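[Neraldale Robotics Club] Re: dish task, which objects first?
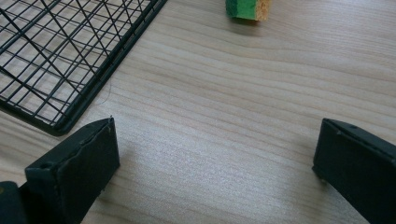 Wire rack, sponge and open gripper on the table.

Hi all,

Answers to Majdi's questions are under his text. The photo is the table as seen from the hand-held gripper.

On 4 Mar 2024, Majdi Rizk wrote:
> I have the hand-held gripper until the end of the week and want to
> record the dish task for the student project. Two questions. Do we
> start with the sponge or the rack? And do we keep the January
> recordings or throw them out? There are 238 of them and I have only
> watched a few.

Sponge first. It has some give, so a grasp that is slightly off still holds. The rack is harder. The wires are thin and black, the fingers are dark too, and with the rack flat on the table you have to get hold of the outer frame. Leave it where it is for now and only move the sponge between runs.

Keep the January set, but in its own folder. Bogdan Dobre went through all of it and marked 165 as usable. The rest mostly start with the fingers already closed. Please begin every run with the fingers fully open and nothing between them, and wait 3 seconds before you move.

Domnica has changed the Ponovum script so it skips files with no label. If you forget the label, the run is not lost — it just won't be counted, and you can add the label later.

We also need someone to check the screws on the fingers before the Skostico entry goes in. I did it last time and don't mind doing it again, but another member should learn how. The hex keys are in the drawer under the printer.

Zuleica Bastos

Shares: 3 | Views: 937 | Comments: 3

Gheorghița Bogdan
I can do the screws. Which size key?

Zuleica Bastos
The smallest in the set. Thanks.

Majdi Rizk
Sponge it is. I'll put the first batch in the shared folder tonight.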